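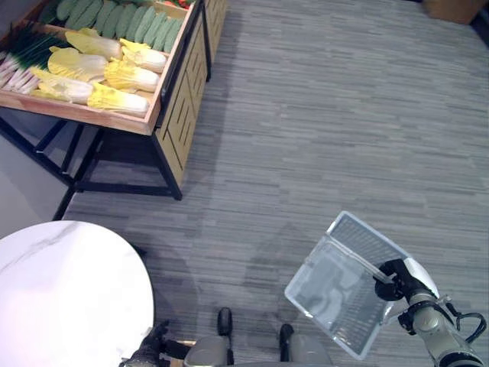

The Fullen market charter dates from 1810, and most of its clauses still govern how stallholders are licensed today. Members will know the clause on pitch rents, which has been amended twice. Less familiar is the clause on display, which requires each kind of produce to be kept to its own part of the stand. A tray with cucumbers in a tight row and napa cabbages laid below them would satisfy it, although the drafters would have had turnips in mind.

[Pause. Next slide: licence register]

The register held at Dralline lists 1226 licences. Areti Triantafyllou has checked the entries against the rent books, and her findings were circulated in July. Please refer to her paper for the disputed pitches on the north side.

Two points for the Council to consider:
Whether licences should continue to pass within families without a fresh application.
Whether the rent for a corner pitch should be set apart from the general scale.

[If time is short, omit the Patov comparison and go to page 8 of the handout.]

Questions on the legal position should be directed to Themis Karamanlidis.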